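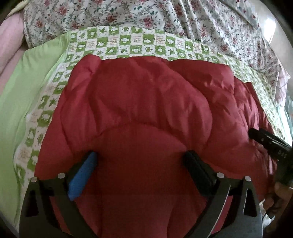
*Red padded fabric on a checkered cloth*

# Young Poll Worker Program: Interim Report to the Munus Fund

Grant period to date, submitted 2023-05-02

This report covers the second half of the grant period. It describes recruitment, training, and placement of first-time poll workers between the ages of 16 and 24 in Dondwood and the Ogola precincts, and it sets out the changes we ask the Fund to approve before June.
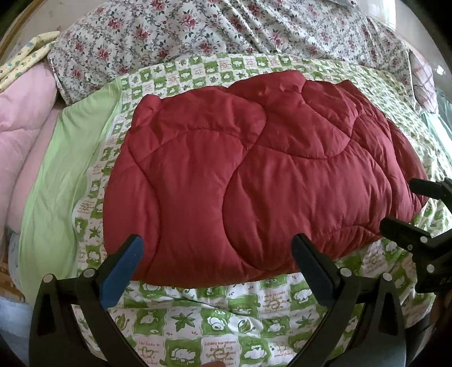 **Prepared by Rosine Guillot, Program Manager**
Reviewed by Velimir Shehu, Finance

## Recruitment

The grant agreement set a target of 100 completed applications. We have received 99. One further application was withdrawn when the applicant moved out of the county, and it is not counted here.

Most applications came through high school government classes. The two community college sessions drew fewer people than planned, in part owing to their timing close to midterm exams. Emiko Nakajima has moved the remaining campus sessions to the first weeks of the summer term and has asked both colleges to list them in the student calendar.

Applicants under 18 must file a parent permission form and a school release form. The release form remains the slowest step in the process. Several schools return it only after the attendance office and the principal have both signed, and the county will not assign a precinct until it is on file.

## Training

All applicants were offered the standard county class and a shorter practice session run by our staff. The practice session covers opening the polls, checking in voters, handling provisional ballots, and closing out. Attendees asked for more time on closing out, particularly on matching the number of signatures to the number of ballots. Ognjen Halilović has rewritten that portion and added a worked tally sheet.

The scheduling tool, Tenari, is now in use for both sites. It replaced the shared spreadsheet described in our first report. Staff can see which forms are missing for each applicant, and reminders are sent without manual follow-up. Two features we paid for, bilingual text messages and precinct maps, have not been delivered. The vendor has given June as the delivery month.

## Placement

The county assigned our trainees to 17 polling places for the spring election. Precinct supervisors were asked to complete a one-page evaluation afterward. Those returned so far are favorable on punctuality and on work with the check-in tablets. Two supervisors reported that trainees were given no duties for long stretches — a matter we have raised with the county placement office.

Mimoza Ivanov is contacting trainees about serving again in the fall. Their answers will appear in the final report. 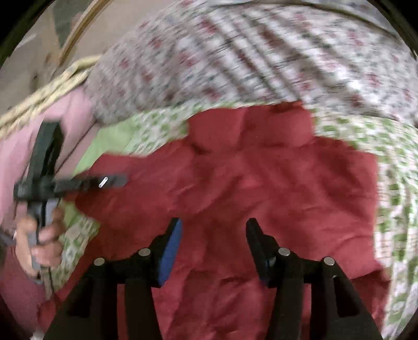 ## Budget and Requested Changes

Spending is within the approved budget. Travel costs were lower than planned and printing costs were higher, as the county revised its poll worker handbook after our first order. We request approval to:

- move the unspent travel funds to printing;
- extend the Tenari subscription through the fall election;
- hold one added practice session in the Ogola precincts, where the waiting list is longest.

No change to the total award is requested. Supporting ledgers have been sent separately to the Fund's grants office.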